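Govach: wrist-camera grasping for dark containers

README for the data and training code, last edited 21 May 2019

What is in here

Govach is a set of grasp attempts recorded from a small camera on the wrist of a two-finger gripper, plus the scripts we used to train a policy called Damora on them. The objects are bins, boxes and tubs, most of them dark, most of them dull. We did not set out to build the least photogenic collection in the building, but Oranuch Chareonsuk says we should take the win.

The set has 2,077 attempts. Of these, 1,573 are for training and 339 for validation. The rest are held back for testing, and please leave them there. Anselmo Conceição has already trained on them once by accident and had a very good afternoon until he noticed.

Why dark containers

Our older policy, Bezerra, did fine on mugs and blocks and poorly on anything black with a hole in it. It liked to treat the shadow next to a box as part of the box, then close firmly on the shadow. Shadows are easy to lift and hard to put in a drawer.

The method

Damora takes the wrist image and predicts two things: a mask of the container's rim, and a short motion for the gripper. The rim mask is trained first and then kept frozen. During motion training we darken and brighten patches of the background at random, with soft edges, so that a shadow from the gripper itself stops looking like news.

We tried training both parts together. It was slower and the rim masks drifted onto the fingers, which are also black and always in view. If you want to repeat this mistake, the option is called joint and it is off by default.

Results so far

Rim masks are clearly better than what Bezerra gave us. Grasps are better too, by less than we had hoped. Most of the remaining failures come from coming in at the wrong height, which one camera is not much help with. A full table will go in with the July release, after we agree on what counts as a success when the box is held but nobody would call it held well.

Layout

train, val and test each hold one folder per attempt. Inside are the wrist images, the gripper opening, the commanded motion and a note of the outcome. Rim masks are in a separate folder, masks, because they were drawn later, by hand, by two people with different views on corners.

Known problems

Exposure was left on automatic, so the background changes shade when a large dark object fills the view.

Attempts from the first 8 sessions have no gripper opening recorded. The loader fills in a blank and prints a warning, which you will learn to ignore.

Masks for containers that run out of view stop at the image border. The Bisow viewer draws a line there anyway. It is not a rim. 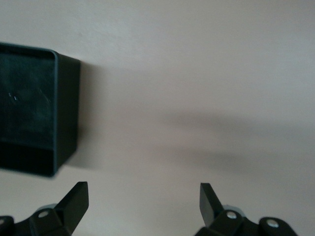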